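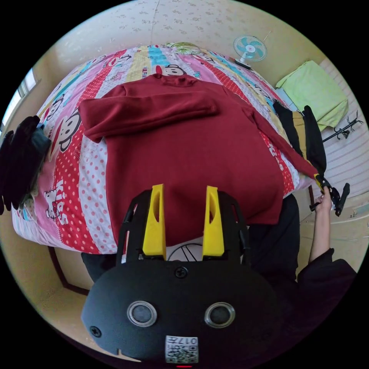 Folding practice: a red sweater, left sleeve in, right sleeve next.

About the Skomivura Robotics Club

Skomivura is an after-school and evening robotics club for students aged 14 to 19. We meet at the Lustbridge Community School, in the two rooms at the end of the Van Dusen wing, and a good part of our work is also done at home. The club is open to students from any school in the district. You do not need to have built anything before.

What we work on

Most student robotics clubs build a machine to drive around a marked floor and move game pieces. We did that for our first four seasons and still run one team of that kind. Since then the larger part of the club has moved to household tasks: folding clothes, making a bed, sorting socks, setting out plates. These jobs are hard for a robot. A sweater has no fixed shape, and it never lands on the bed the same way twice.

Our students teach by demonstration. They hold a gripper in each hand, do the task slowly, and the cameras on the grippers record it. The recordings are checked, trimmed and labeled, then used to train a small model that runs on the club's two-armed test bench. The bench is named Gikora, after the winning entry in a naming vote that several of the staff would have liked to run again.

Last season the club logged 765 demonstrations. Of those, 364 passed our own checks and went into training. The rest were set aside for ordinary reasons: a dropped sleeve, a hand blocking the view, a recording started too late. New members are often surprised at how many we throw out. They get used to it, and by midwinter their own numbers are much better.

The sweater project

The long-sleeve project is the one most members start on. The task has a set order. Lay the garment flat, collar away from you. Fold the left sleeve across the chest. Fold the right sleeve over it. Bring up the bottom hem in one or two folds, depending on length. A demonstration can take anywhere from half a minute to three minutes, and we ask for slow and clean over fast.

We record on beds, tables and couches, on plain sheets and on printed ones. A model that has only seen a shirt on a white table tends to fail on anything else, so students are asked to leave a room more or less as it is. Busy patterns are welcome. High collars are welcome too - they fold badly, and the model needs to see that.

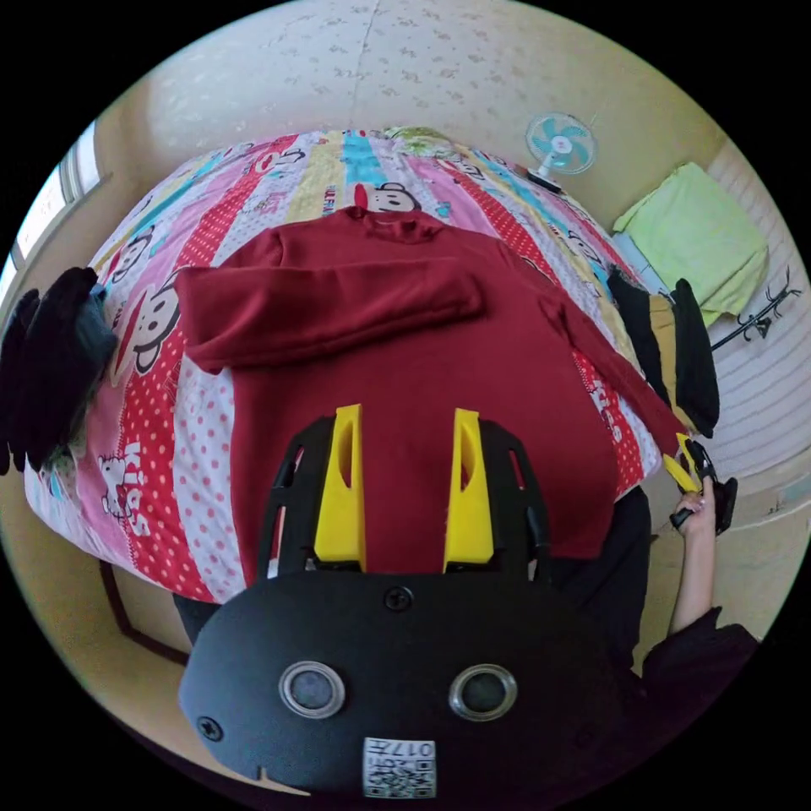

Both grippers at work on the long-sleeve task.

Each demonstration gets a short written note from the student who made it. The note says what garment it was, what surface, and anything that went wrong. We read these notes out at the start of the next session and talk through one or two of them. It is a plain way to learn, and it has taught our members more about planning a task than any worksheet we tried.

How the club is run

Ingrid Nguyen-Tran started the club and still leads it. She taught shop and physics before that, and she handles the mechanical side: gripper repairs, finger replacements, and the bench. Older students lead the data group and the software group. They are chosen by the members in June and serve one school year.

Sessions start at 4:15 p.m. and end at 6:30 p.m. A second session for older students runs until 8:30 p.m. in the same rooms. Members are expected at one session a week and most come to two. We close for school breaks, except for the spring break build days, which are optional.

Equipment

Members may borrow a pair of grippers after they finish the safety and handling course, which takes three sessions. Every gripper is numbered and signed out in the book by the door. Please bring them back charged, with both fingertips attached. The fingertips wear down and we print replacements in the club, so a cracked one is no trouble as long as we hear of it.

Recording at home needs a signed form from a parent or guardian and the agreement of anyone else who lives there. We ask students to look around a room first and put away mail, family photos and anything else with private information on it. Recordings are stored on the club's own drive. Families can ask for a recording to be removed at any time, and we do it the same day.

Competitions and open evenings

The floor-game team enters the regional league each winter. The household group has no league to enter, so we hold our own event, the Lustbridge Fold-Off, where teams bring a trained model and run it on garments they have not seen before. Scoring covers flatness, sleeve position and time, in that order. Last year the best run scored 76 out of 100, on a child's cotton shirt. Knitwear scored much lower across the board.

Joining

Membership is $286 for the school year and covers parts, course materials and league fees. Reduced rates are available, and the form for them is one page. New members can start in September or January. Visitors are welcome at any afternoon session - come to the Van Dusen side entrance and ring the bell marked Robotics.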